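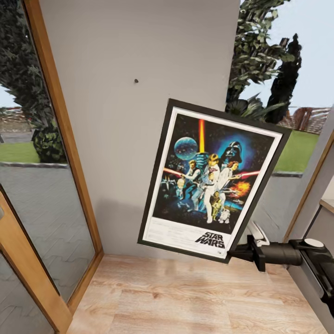

I have moved 11 times as an adult and would like to submit my findings on moving, one post at a time, until the kettle turns up.

The lease in Brokdale started in May. I had 80 boxes. I labeled 50 of them "misc." The rest I left blank, for variety.

The moving company was called Jilulell. Their quote was $900. Their invoice had the word "stairs" on it four times. My building has an elevator.

Every landlord says the street is quiet. What they mean is that they came by once, at lunch.

Changing your address takes five minutes online, except for the Helis electric account, which wants a letter. On paper. With a copy of a bill they will only send to the new address after they get the letter.

My old neighbors on Rutkowska Street gave me a plant as a goodbye present. It rode up front with the seat belt on and still looks disappointed in me.

You also find out what you own. I own three can openers and a manual for a fourth.

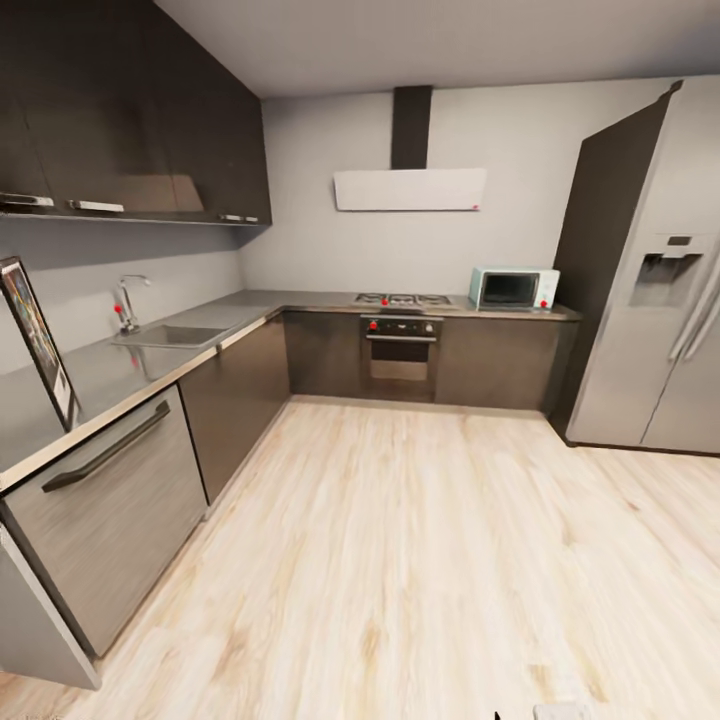

Dark cabinets, gray walls, and a fridge around the corner.

Anyway, the rule is that you unpack the box you need last. I needed a fork. I have now met every sweater I ever bought.

Ate soup with a measuring cup. It held exactly one cup, so at least dinner was accurate.

Still no kettle. Opening another misc.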